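Stunberg Public Library Staff Forum > Facilities and Equipment > Replacement cycles for public computers
Posted in January by branch_services_lorna
Print this thread | E-mail this thread

branch_services_lorna
Members of this board are invited to comment on the proposed change to the replacement cycle for public desktop computers at the Lorna and Ren branches. Under the present policy, a public machine is retired after 4 years of service, whatever its condition. The draft now in circulation would remove the fixed term and allow each branch to keep a machine in service for as long as it passes an annual review.

The draft covers 39 desktops across the two branches. It does not cover staff laptops, catalog terminals, or the printers leased from Pradelel, which remain under a separate agreement. Comments received through this thread will be attached to the draft when it goes forward.

I would ask that replies address the policy itself. Complaints regarding the print release station should be sent to the help desk.

ren_reference_desk
Thank you for opening the matter for comment. The reference staff at Ren support the draft in principle. Most of our patrons use the public desktops for e-mail, job applications, and government forms, and a machine that performed these tasks well last year will generally perform them well this year.

Our reservation concerns the annual review. The draft states that a machine must be "fit for public use," but does not define the term. Two branches could apply the same words and reach different results. We request a written standard covering, at the least, the time a machine takes to start, the time it takes to open a browser, and whether it can still receive security updates.

technical_services_2
I must register a disagreement with the draft as written. The fixed term was adopted for budget purposes and had little to do with the condition of the equipment. When every machine has a known retirement date, the replacement cost can be spread evenly from one year to the next. When machines are kept until they fail review, a large number may fail in the same year, and the request that follows is likely to be refused.

There is also the matter of parts. Desktop towers are easier to service than the small sealed units some libraries now purchase, and I would not wish to see that advantage lost. Memory and drives can be exchanged at modest cost. A board or a processor is another question, particularly when the model is no longer sold. 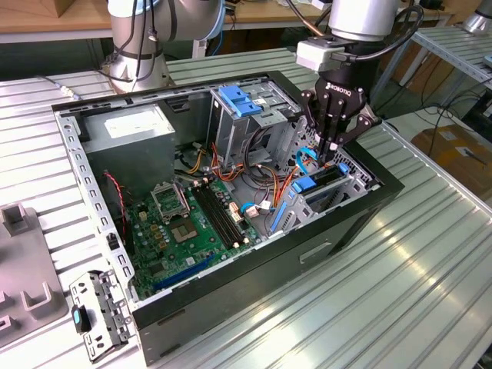 For a machine of the older type, our practice has been to approve one repair after the warranty ends, with a ceiling of roughly $200 for parts. A second fault ends its service. I would recommend that this ceiling be written into the draft, so that a branch does not spend more on an old computer than the computer is worth.

ren_reference_desk
The point about budgeting is well taken. However, the fixed term has its own cost. Last year our branch gave up several machines in good working order while patrons were waiting for a seat. It was difficult to explain to them why the computers were being removed.

Would technical services accept a mixed arrangement, in which the fixed term remains as the planning date but a branch may request an extension?

technical_services_2
An extension would be acceptable if it were limited to one year and granted machine by machine. I would not support an extension for a whole branch at once.

childrens_room_lead
I wish to raise a matter the draft does not mention. The computers in the children's room receive heavier use than those in the adult area. Keyboards and headphones are replaced often, and the towers are moved whenever the room is rearranged for story time. A review standard written for the adult area may not be suitable for us.

I would also ask what becomes of the retired machines. Families ask at the desk whether they may purchase them. We have been told both that they may and that they may not.

technical_services_2
In reply to the second question: retired machines may not be sold at the desk. They are returned to technical services, where the drives are removed and destroyed. Usable parts are kept for repairs to machines of the same model, and whatever remains is sent to the county recycling contractor. A retired tower without its drive is of limited use to a family in any case.
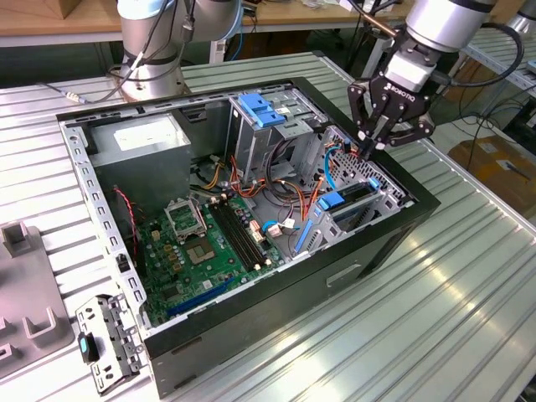
The inventory tag must stay with the case until the disposal form has been signed. At present, 3 forms from the Lorna branch are outstanding. The tags were peeled off and placed in an envelope, and we cannot now match them to the machines. Please do not remove tags at the branch.

branch_services_lorna
The outstanding forms will be submitted before the end of the month. I would note that the instruction sheet in our binder tells staff to remove the tags, and the sheet should therefore be corrected.

technical_services_2
The binder sheet was withdrawn two revisions ago. The current sheet is on the shared drive under Equipment, Disposal.

childrens_room_lead
Our binder has the old sheet as well.

branch_services_lorna
I will ask that new copies be sent to both branches. The draft will be revised to include the one-year extension and the repair ceiling. The definition of "fit for public use" remains open, and wording may be proposed here until the end of January. A separate standard for the children's room has been noted, but I cannot promise it will appear in this revision.

ren_reference_desk
Proposed wording will follow after our next staff meeting.

Contact the forum moderator | Copyright Stunberg Public Library | Back to top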